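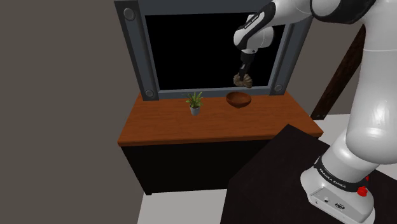

How to Bowl a Basic Swing Delivery

Suden Cricket Centre, Grevinthorpe. Updated 18 Aug 2025.

A ball swings when air leaves one side of it later than the other. The bowler's task is to keep the seam upright and one side polished.

1. Hold the ball with the first two fingers either side of the seam and the thumb beneath it.

2. For an outswinger to a right-handed batter, point the seam towards first slip, with the shiny side facing the leg side.

3. Keep the wrist firm behind the ball at release - a loose wrist makes the seam wobble.

4. Bowl 30 deliveries at a moderate pace before attempting to bowl faster.

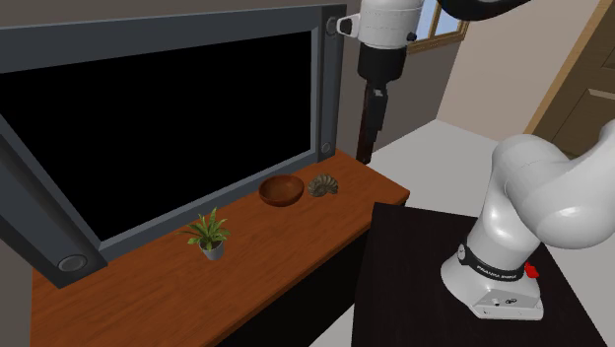
Emese Magyar asks whether a new ball is necessary. It is not, she has found, provided that one side is kept dry and polished throughout the session.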